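Mon 8 July

Called the mortgage company first thing, before the phone lines got busy. It took two tries. The first time I was put through to the wrong department, and the second time I got somebody who could pull up the file.

The escrow analysis is final. Our payment goes up to $1411 starting with the next bill. The rate hasn't changed, it's fixed for the full 360 months. All of the increase is taxes and homeowners insurance. The county reassessed the house in December and the insurance renewal came in higher right after, so the escrow account ran short. I had read the letter three times over the weekend and still wanted to hear it from a person.

There are two ways to handle the shortage. We can pay it in one lump and the monthly amount drops a little, or we can let them spread it over the year. I wrote both down on the back of the envelope and left it on the kitchen counter so we could talk about it after supper. 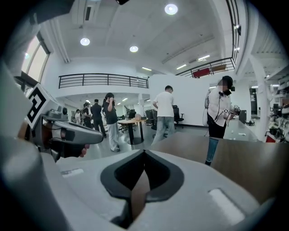
My sister, when I read her the letter over the phone, said to pay the lump and be done with it. She let hers get spread out one year and then had another shortage on top of it the next year, and she said she never felt caught up. She also said to ask for the tax bill itself and check it against what the lender claims they paid. I had not thought of that. I went on the county site at lunch and the numbers match, so at least there is no mistake to chase.

The other thing on the list was the refinance. Lusard sent a quote on Friday. The rate is a little under ours, but they want 2 points up front and the closing costs are on top of that. I worked it out on paper at my desk, then did it again because I didn't like the answer. We would need to stay in the house close to six years before we came out ahead, and it starts the loan over from the beginning. I don't want to start over. We have been good about the extra principal every spring and I would like to see that count for something.

Sotley has a no-points offer but the rate is almost the same as what we have now. I told them no thank you and asked to be taken off the call list. The woman was polite about it. 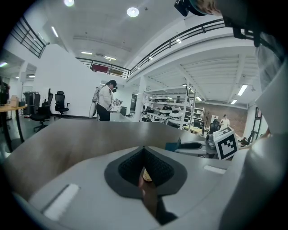
Monday, at the table.

Supper was leftover chicken and rice. Afterward we went over the envelope. We agreed on the lump. It will come out of the savings we had set aside for the back steps, so the steps wait until fall. They are ugly but they hold. I'll send the check tomorrow and keep the stub with the escrow letter in the blue folder.

Also need to shop the homeowners policy before it renews again. I have had the same company since we closed and never once compared. I'll ask for a higher deductible and see what that does to the premium – the lender has a limit on how high it can go, so I need to find that page in the closing papers. They are in the hall closet, under the Christmas boxes I think.

Rain started a little after nine. Closed the upstairs windows. Bed by ten thirty.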